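Support > Streaming > Closed tickets

Reading time: 2 min

Reality show Flakel, season 2: reunion stops early on phones

Opened 16 Dec 2021. The Virnstead app quits at minute 85 of the 120-minute reunion, before the couples' update.
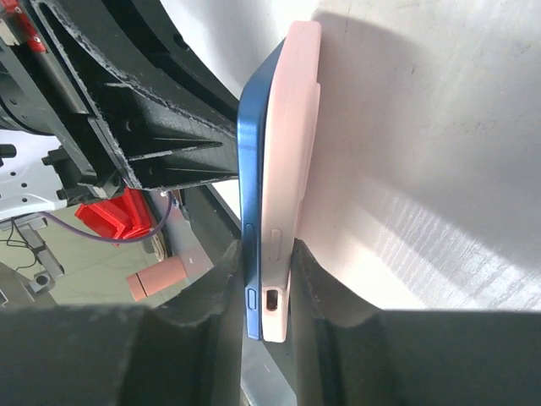
Steps tried

1. Signed out and back in. No change.

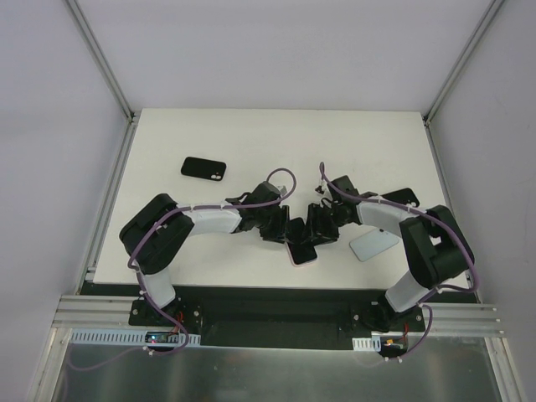
2. Cleared the download and streamed it. Stopped at the same point. 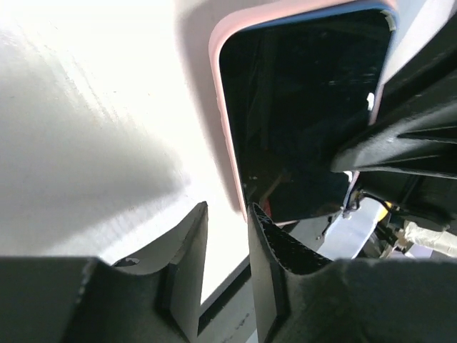
3. Played episode 6 to the end without trouble, so the fault is in the reunion file.

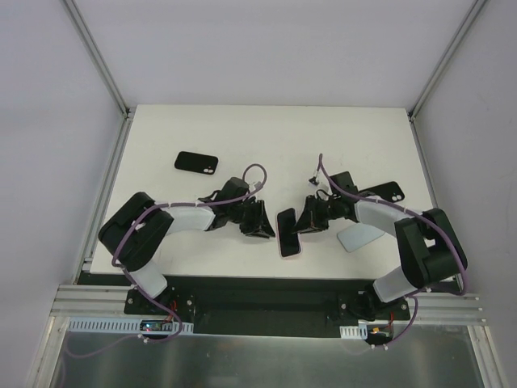
4. File replaced. Plays through. Closed.

Contact Virnstead support | Back to top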